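Home Kitchens Worktops Sinks and taps Gallery Contact
Search this site Enter keyword Go

Double bowl sinks: gallery and fitting notes

The notes on this page cover the double bowl sink in a stone worktop, as fitted in the Anari kitchen. They were first put together in August by Dennis Haworth and revised on Jan 7, 2021 after the tap section was found to be out of step with the fitting sheet. They deal with the bowls, the rear deck, the tap, the wastes and the racks. Cabinets and lighting are on their own pages.

Bowl layout. The Anari arrangement uses one larger and one smaller bowl, with the larger to the left. Washing up is done in the large bowl and rinsing in the small one. The order can be reversed when the sink is ordered, but not afterwards, as the tap hole and the overflow connections are set out to suit. Check which side the dishwasher will go before confirming the handing.

Cut-out. The worktop is cut by the stone supplier from the template supplied with the sink, never from the drawing. Allow 5 mm at the front rail for adjustment. Marble must be sealed on the cut edge as well as the face before the sink goes in. A cut edge left bare will take up water and darken, and the mark does not come out. Natural veining varies from slab to slab and is not grounds for return.

Sealant. Use a neutral cure silicone marked as suitable for natural stone. Ordinary sanitary silicone can bleed oil into marble and leave a grey line along the joint. Leave the joint for 2 days before running water into the bowls.

Tap. A tall gooseneck suits a double bowl because the spout can swing over the divider and still clear a stockpot. The single lever goes on the right unless there is a wall close to that side. Before the deck nut is tightened, move the lever through its full travel and check that it does not strike anything behind. Flexible tails should be hand tight plus a quarter turn.

Wastes and overflows. Each bowl has its own basket strainer. Overflow slots are on the back wall of the bowl and should be flushed with warm water every few weeks. If the small bowl backs up when the large one is emptied, the fault is nearly always in the shared trap below and seldom in the strainer.

Racks. A wire rack laid in the bottom of the bowl keeps crockery off the steel and lets the water get away. It should be stainless, the same as the bowl. Plated racks shed rust at the welds and the stain is then blamed on the sink. Lift the rack out once a week and wipe underneath it with a soft cloth, following the grain of the brushing.

Gallery

Anari kitchen, double bowl in stainless steel, white marble worktop with faint beige veining, wire rack in the left bowl, chrome gooseneck tap on the rear deck.

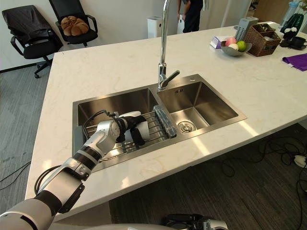 Chelsea Marsden wrote to ask whether the quarter turn on the flexible tails applies to the older pattern with fibre washers as well, as hers wept at that setting and needed nearly a half turn before the joint held.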